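Visit to the Altomness Health Library

Four of us from the Grelard hospital library went to the open day at Altomness in March. We are planning a move of our own and wanted to see how a small team runs a service across two sites.

Nhung Giáp, who manages the library, met us at the entrance at 9:30 and gave a short talk. The team answered 2,209 literature search requests last year, most of them from nursing and therapy staff. Print stock is down to 3,000 books after a long weeding project.
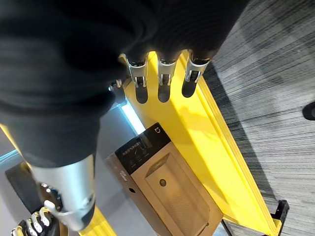
Search requests come in through one web form, which replaced three email addresses. Casimiro Vidal showed us how they are sorted and shared out each morning. The library also keeps a current awareness bulletin on rehabilitation and assistive technology, with 43 subscribers. Casimiro keeps a list of synonyms for each bulletin and updates it when a reader sends in a missed paper.

After coffee we looked at Kodier, the catalog system they switched to last summer. Loans and renewals were quick to follow. Reports took longer, and Nhung said they still export the figures to a spreadsheet.

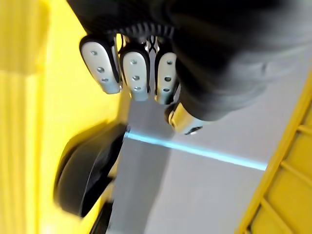 Three fingers with silver-grey pads, below a black ribbed band.

The study room has 20 seats and stays open overnight with badge access. We left at 3:00 with a copy of their induction checklist, which Vik is adapting for our new starters.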